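The rainy-day drawer, reconsidered

Somewhere in the past decade the small toy stopped being something you played with and became something you stocked. Stickers, printed sheets, little figures on little bases: they are sold now as "activities", and the pitch is always the same. Lay them out on a table, step back, enjoy your coffee.

I have been sold this pitch by experts. Moltum, whose boxes arrive in March and again whenever you forget to cancel, promises 26 activities per carton. I opened one with an eye on the contents list. It reached that figure by treating each sheet of stickers as 2 activities, "peel" and "place". By that reckoning my breakfast is a workshop.

Drustimow is more modest and, to my mind, worse. Its packs hold four sheets of paper and a single block toy, and the leaflet talks at length about open-ended play. What this means in practice is that there are no instructions. A child of six will have the stickers on the fridge within ten minutes - the fridge being the one surface the leaflet does not mention - and will then ask what else there is.

And yet the paper survives. I have kept a few of these sheets on a steel table for a month, which is a poor home for stickers but an excellent one for finding out what gets picked up. The plain printed ones get ignored. Rainbows do slightly better. The pink sheets, crowded with tiny faces, are raided first and fought over afterwards.
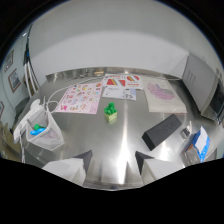 Green cubes on a pale base, with stickers and printed paper behind.

The block toy is harder to dismiss. It is lumpy, it is green, and I could not tell you what it is meant to be. Visitors over thirty keep picking it up and turning it round. I suspect the children like it for the same reason, though they have never said so and I have stopped asking.

What none of the sellers will discuss is storage. Buchanan does a mesh basket that hangs off the table, and Voltinar does a drawer insert with narrow slots for paper, priced as if the paper were valuable. I tried the insert. The sheets curled at the corners and the small pieces went down the back, where I assume they remain. A basket at least lets you see what you have failed to throw away.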